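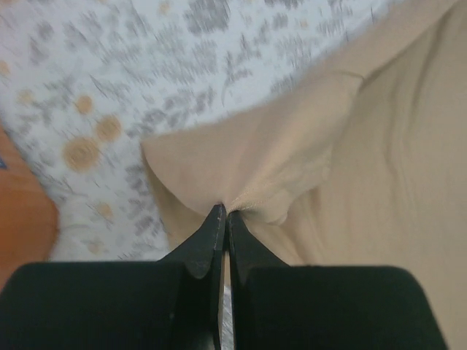 By Christos Kouris, Pevstead workshop
Friday, April 3, 2026

Many of you have asked after the folding cell at Estport, so let me tell you how we look after its fingers, which is most of the job if I'm truthful (the arm itself hardly asks for anything!). Thin, stretchy cloth like the beige piece is the fussiest thing we give it, and the tips have to come together very nearly to a point to take up a small pinch without letting go.

So every 100 picks we stop, wipe both black fingers with a dry cloth and run a thumb along the inner edges. The left one has a faint grey scuff there, and I'm keeping an eye on it. Then we brush any fluff out of the gap between them, close the tips on a scrap of cloth and give it a gentle tug. If it slips, out come the 2 screws and we line the pair up again from the start.

The last set lasted 1150 picks before we changed it, and Bumesen have promised us spares by August. Do come over and have a go with the brush if you're passing, the kettle is usually on.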